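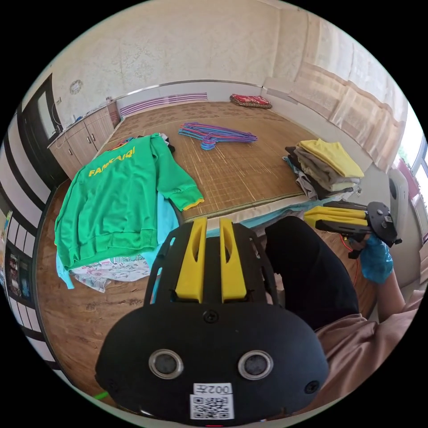 From: list member, Rultatton workshop
To: handheld-grippers list
Date: Jun 17, 2024
Subject: Re: left unit closes late after finger swap

> We changed both fingers on the left unit last week and it now
> closes noticeably later than the right one. Trigger travel feels
> the same. Calibration passes. Is this the fingers or the linkage?
> We are on the Drevton base with the older return spring.

Most likely the linkage. We had the same fault in March on a pair with the Drevton base, and swapping the fingers back made no difference.

Check the clamp screw on the trigger rod first. When the fingers come off, the rod can turn slightly in its clamp, and the slack only shows up under load. Set it as follows:

Release the trigger fully and let the fingers open against the stop.
Loosen the clamp screw by half a turn, no more.
Push the rod forward until the play has gone, then back it off 2 mm.
Tighten, work the trigger 18 times and check the play again.

If the play comes back, replace the clamp. The early ones from Nolex have a soft thread and will not hold for long.

A calibration pass tells you little in this case. The routine reads the open and closed end points and ignores everything in between, so a late close goes straight through. Record a slow squeeze on both units and compare the opening width over time. Ours were 4 frames apart before the adjustment and level afterwards. We then did 296 folding runs with that pair – shirts and sweatshirts, mostly – and the left side stayed put.

Two other points. Wipe the lenses after any work on the fingers, as grease from the pivots gets onto the glass. And check that the cable has enough slack at full wrist turn. A tight cable drags on the hand and people start squeezing early to make up for it, which looks very much like a timing fault in the data.

The older return spring is fine. Sánchez still supply it, but I would not change it until you have done the rod.

If you can post the two width traces I will compare them with ours. Please give the base revision as well – it is stamped on the underside on our units.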